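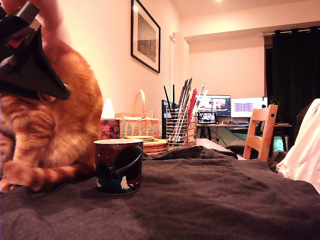
Does the Plomari throw shed cat hair in the wash?
Most of it. Give the throw a good shake outdoors first, run it cold on its own, and the washer takes care of the bulk. What stays behind comes off with a damp rubber glove, and a little of it will be with you for life.

Plomari 148 Throw
Item 801
Color: Charcoal
In stock, ships from Bremden

The Plomari is a heavy, plain blanket for beds, couches and the people who have stopped pretending they will get up. It has no tassels. It has no inspirational words stitched on it. We offered it in cream for one October and have learned from the returns.

Size and care
148 cm on the short side, which covers one adult properly or two adults who like each other
Machine wash cold, gentle cycle
Line dry or tumble on low
Do not iron (we can't imagine you were going to)
Edges double stitched

The first wash should be done alone. The dye is well behaved after that, but on its maiden voyage it will share itself with anything pale. Expect some lint in the filter for the first couple of washes.

Who buys it
Pet owners, mostly. Charcoal is a forgiving color for mud and coffee and an unforgiving one for light fur, and we would sooner tell you now than read it in a one-star review. If your animal is white, look at the Girard in oatmeal, same weight, same price. If your animal is several colors, pick the throw you like and buy a lint roller.

Claws will catch in it now and then. Pull the loop through to the back with a crochet hook and don't cut it.

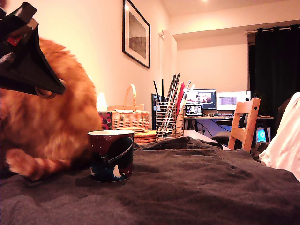 Mine has been on the bed since spring and the only complaint is that I no longer get to use it, wrote Fullovero, who gave it 5 stars and then asked if we do a discount on the second one. We do. Order two and 20 percent comes off the cheaper, a generous way of putting it given that they cost the same.

Warmth
Warm enough for a drafty living room, too warm for July. It works well as a top layer over a light comforter. On its own in winter it will do for a nap but we wouldn't promise you a night.

Drinks
The weave is thick and a bit lumpy, so a cup set down on it is a small act of faith. Blot coffee and tea right away with cold water. Red wine, same advice, said faster.

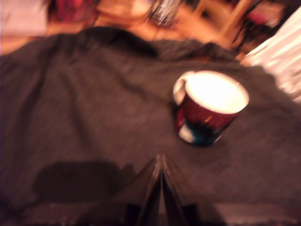

Marshmallow cocoa came out on the second try, according to one customer, using dish soap and what the review calls "language."

Returns
Send it back within 20 days, unwashed and unslept-on by anything with whiskers. We check. Throws go to the Bremden address on the packing slip, and refunds go out when the parcel is opened.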